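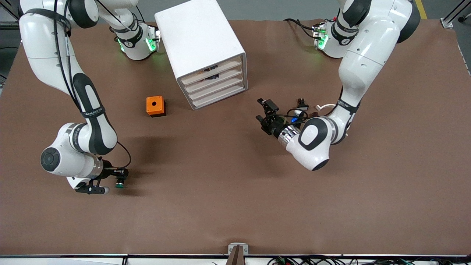
## Ordering and Accounts

**Who may open an account with Nustent?**

Accounts are open to homeowners, landlords, licensed plumbers, schools and other public bodies. Business customers must supply a tax number at the time of application. Private customers need only a mailing address and a telephone number.

**Is there a minimum order?**

There is no minimum for orders collected from the Doolan counter. Orders sent by carrier must total $100 or more before tax. Smaller orders may be held and combined with a later one at the customer's request.

**How are bulk prices applied?**

Bulk prices apply to 400 or more pieces of the same part number. Different sizes of the same part are counted separately. Customers who expect to buy more than 2000 pieces in a year may ask for a written price schedule, which is reviewed each December.

**Can an order be changed after it has been placed?**

Changes are accepted until the order is marked "Picking" in the account page. After that point the order must be received and any unwanted goods returned under the terms given further down this page.

## Choosing Parts

Pipe clamps, tees, caps and valves are listed in the catalog by the outside size of the pipe they are meant to fit. Customers who know only the inside size should consult the conversion chart at the back of the catalog before ordering. White plastic clamps with two mounting tabs are listed under "Supports", and chrome fittings have a section of their own.

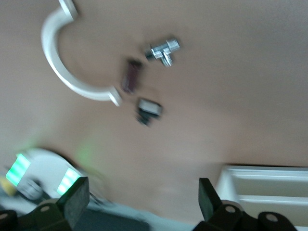 **How far apart should pipe supports be placed?**

Spacing depends on the pipe material, its size and whether the run is level or upright. The local plumbing code takes priority over any general advice, including that printed in our catalog. Where the code is silent, follow the pipe maker's instructions.

**May parts from the Ernberg and Gradside ranges be used together?**

Threaded parts may be joined across the two ranges if the thread type and size match. Push-fit parts may not. The two ranges use different seals, and a mixed joint is not covered by either warranty.

**Does Nustent give advice on installation?**

Counter staff can help to identify a part and confirm its size. They are not able to design a system or approve work - such questions should be put to a licensed plumber.

## Returns and Warranty

**What may be returned?**

Unused parts in their original bags may be returned with the packing slip. Cut pipe, opened sealants and special-order items are not accepted.

**How is a warranty claim made?**

Complete the claim form in the account page and keep the failed part. Nustent may ask for it to be sent in for inspection. Claims for Ernberg parts require 2 copies of the original invoice, one of which is forwarded to the maker.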